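Chapter 5
Reading the Serial Novel

Aims of this chapter

By the end of this chapter you should be able to explain how publication in parts shaped the length and plan of a novel, compare a serial text with the later book, and use a newspaper archive as evidence in a short essay.

5.1 A novel in the newspaper

Many novels now read as single volumes first reached the public in pieces. The reader of a weekly paper met the story beside shipping notices, letters and advertisements, and might wait seven days to learn the outcome of a quarrel. Writers planned for that wait. They closed an instalment on a question, repeated a name that might have been forgotten, and sometimes kept a popular character alive longer than they had intended.

The main text for this chapter is The Salt Road by Deividas Vasiliauskas, which ran in the Tarkia Messenger in 182 instalments. The story follows the Kaushik family, traders in the port of Nurgate, through the failure of their business and the long lawsuit that comes after it. When the novel appeared as a book, the author removed 700 lines, most of them from the courtroom chapters, and gave the youngest daughter a different ending.
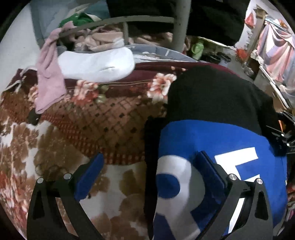
Fig. 5.1 Blue cloth with white lettering, and black fabric.

Scholars have disagreed about these changes. One view holds that the book is the finished work and the serial only a draft. Another holds that the serial is the novel its first readers knew, and that its repetitions and sudden turns should be studied as part of its design. Students are asked to keep both views in mind and to state clearly which version they are quoting.

5.2 Sources used in this chapter

Extracts are taken from the Flirnis Collection, which holds 3872 pages of the Messenger. Spelling has been left as printed. Page numbers in brackets refer to the newspaper, and chapter numbers to the book. Where a page is damaged, missing words are marked by three dots.

Before you read

Read the first two instalments in Extract A without turning to the notes. Write down what you expect to happen to the Kaushik family, and keep your answer for use in section 5.4.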